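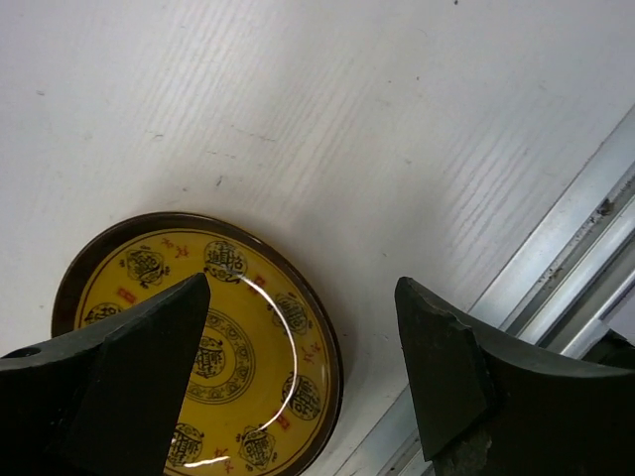 # Plates, Bowls and the Dish Basket

*A reading page for young visitors, prepared by the Nurham Children's Museum of the Home*

Every home has dishes. We eat from them, wash them and put them away, often without looking at them closely. This page explains how dishes are made and how to care for them.

## What is a plate made of?

Many plates and bowls are ceramic. Ceramic begins as soft clay. The clay is pressed into a shape, left to dry, and baked in a very hot oven called a **kiln**. A kiln can be hotter than 1,000 degrees Celsius. Other dishes are made of glass, metal or plastic.

The shiny coat on a ceramic dish is called a **glaze**. It keeps water and sauce from soaking in.

## Why do dishes have pictures?

People have decorated dishes for thousands of years. A round yellow plate may have a dark rim and black circles with designs in the style of Chinese characters. The circles follow the outer band, where they can still be seen when there is food in the middle.

Other dishes carry their picture in the center. A child who finishes a bowl of soup may find an animal waiting at the bottom.

## What does a dish basket do?

Wet dishes need air. When they are stacked flat, water stays trapped between them. A dish basket has openings in its walls so that air can move in and water can run out.

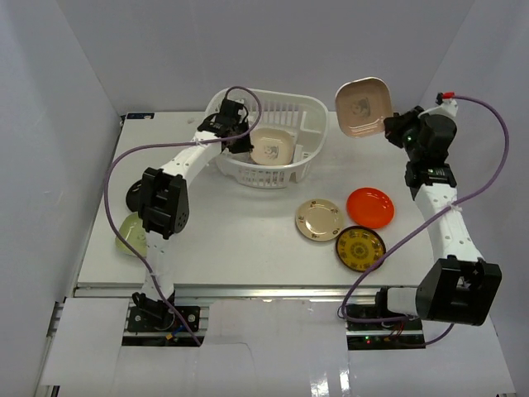

Square dishes need a little more thought than round ones. Their corners take up room, and they do not roll, so they can lean against the side of a basket. A bowl holds more water than a plate and should be tipped so that it can drain.

## How to fill a basket

1. Ask an adult which dishes you may carry.
2. Hold each dish by its edge with clean, dry hands.
3. Put the larger dishes in first.
4. Lean each dish so that it does not rest flat on another.
5. Stop when the basket is full. A dish that does not fit may wait on the table.

## Words to remember

- **Kiln:** a very hot oven for baking clay
- **Glaze:** the shiny coat on a ceramic dish
- **Rim:** the outer edge of a plate or bowl

The Reltville Room is open to families every Sunday. Groups of up to 14 children should write to Ilari Räsänen at the education office before visiting.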